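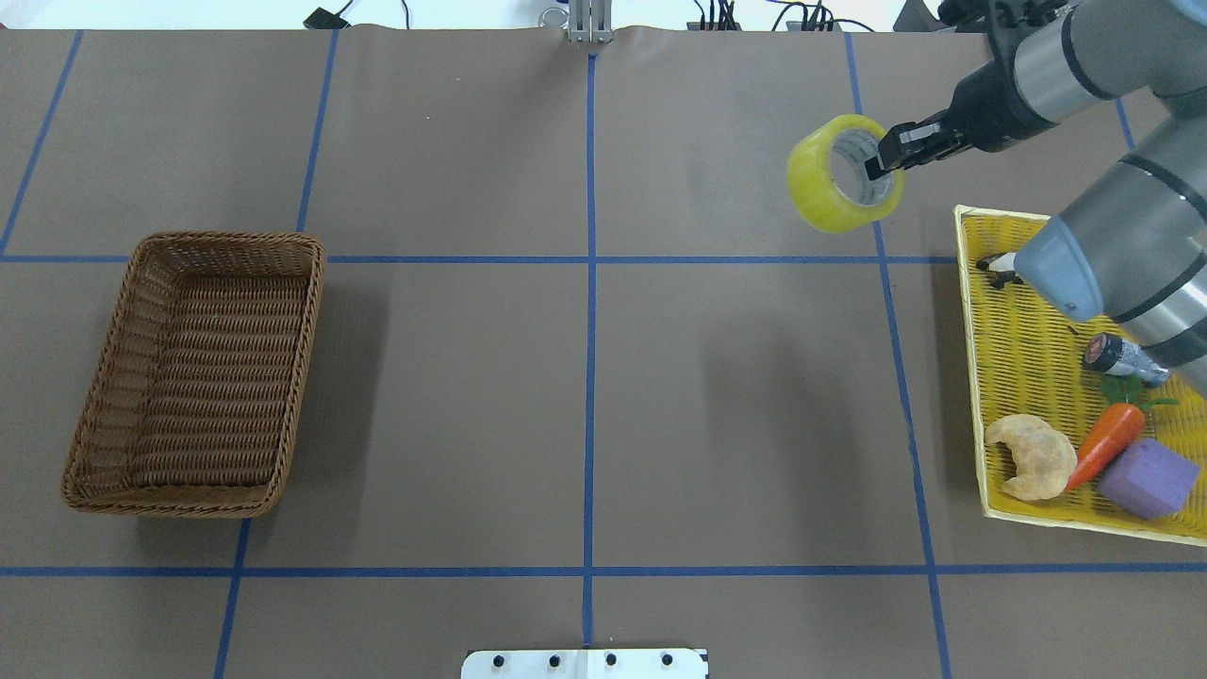 **Equipment budget – where we are, July 17, 2020**

Quick one from me, I'm in and out all week. The second-half equipment list has to be locked before the Pallwood order window closes, so please read to the end even if you skim the rest.

Gripper spares first. We had 602 dollars set aside for fingers and pads for the whole year. Gone by June. Tape rolls, toy food, foam cubes, small bottles – every shape wants a different grip and the pads take the wear. Proposal is to move the line up to 1336 and stop raiding the cable budget every time a pad goes. Silvia Trnka has the part list, ask her before you order anything on your own card. Please.

Baskets and trays. Cheap, I know, but they hold up work more than anything else on the list. We want matching sets for every table – one wicker, one yellow plastic, same size each time. Mikuš can do 7 sets on one invoice. Delivery is extra if we split it, so we're not spliting it.

Blue tape and brown paper for the table grids – keep buying from petty cash, keep the reciepts.
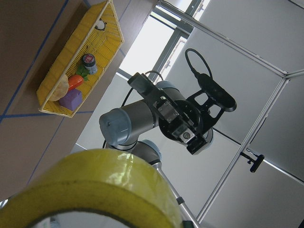 Wrist cameras are the big question. Two quotes in. Dredier wants 712 per unit with bracket and cable, Brosent is cheaper on the camera but the bracket is separate and lead time is long. My vote is Dredier. If we go that way we buy for both arms on every table at once, no mixing – last time we mixed we spent days on mounts alone. Spare cables go on the same order. Longer ones this time.

Not in this round: new frames, new clamps, third arm. Frames are fine. Third arm goes to next year's plan, and only if the service contract comes in under what we pay now. Still waiting on that number.

What I need from you:

- table leads – your spares count, even if it's zero
- anyone with a strong feeling on Dredier vs Brosent – one line by email, not a meeting
- wish list items with a price and a link – no price, no slot

Silvia is putting the sheet together and she'll share the link once the Pallwood prices are in. Changes after that go to the next window.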